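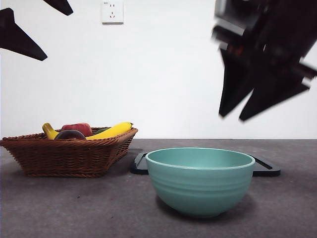

Figure 1. Workstation with basket of produce, bowl and tray. Grippers above the table, the right one open.

Equipment Plan for a Two-Arm Sorting Station
Student project report, Fosdale

1. Scope

The project group was asked to plan the purchase of equipment for a second tabletop station for pick-and-place work. The existing station (Figure 1) was taken as the baseline. The report covers grippers, spare fingers, test objects, containers and the work surface. Arms and controllers are on a separate order and are left out, except where a gripper choice depends on the arm mount.

The spending limit was $2,000. No single item was to use more than half of that, so $1,000 became the ceiling for any one line.

2. Requirements

The station has to handle objects of mixed shape and surface. The test set includes bananas, an eggplant and a red bell pepper. An eggplant is smooth and rounded and gives the fingers little to hold. A banana is long and curved, and the best grip depends on how it lies in the basket. Produce piled in a basket also hides other produce, so the fingers must be narrow enough at the tip to enter the pile from above.

Pointed fingers meet this requirement. Their contact area is small, and softer pads were priced as an add-on.

3. Gripper options

Two suppliers were compared. Irance sells a complete gripper with fixed fingers. Lloyd sells the body and the fingers as separate parts. The Irance unit costs less at purchase, but a damaged finger means sending back the whole unit. The Lloyd body is priced just under the $1,000 ceiling and accepts replacement fingers with no change to the mount.

The group recommends one Lloyd body this term and a second from next year's allowance. The station can run one-armed tasks until then. Buying two Irance units now would leave nothing for spares.

4. Containers and test objects

Containers are a small part of the cost and were still specified in writing, as rim height and wall angle affect the approach path. The list is:

- one shallow basket with flared sides
- one deep round bowl
- one flat tray with a raised lip
- produce set, one in use and one in reserve

The sum set aside for this group is $90. A dark matte work surface is requested to match the current one.

5. Spares and schedule

A reserve of 10 percent is held back for finger pads, fasteners and cable. Orders placed after December fall into the next budget period. The Podura parts catalog was used for fastener prices only.

6. Open items

Shipping for the Lloyd body has not been quoted. Pad thickness is undecided and should be tested on the existing station before any pads are ordered.

Filed under: Student Projects, Robotics, Purchasing

Comments (3)

benchtop_b: Did you get a price on the fingers alone? We replace ours a lot more often than the body.

mk47: Check the mount bolt pattern before you commit to Lloyd. Ours needed an adapter plate.

Reader: Would like to see the pad test results when they are posted.

Related reports
Cable Routing for Tabletop Arms
Choosing a Work Surface
Podura Fasteners: Price Comparison
Fosdale Lab Spending Rules for Student Groups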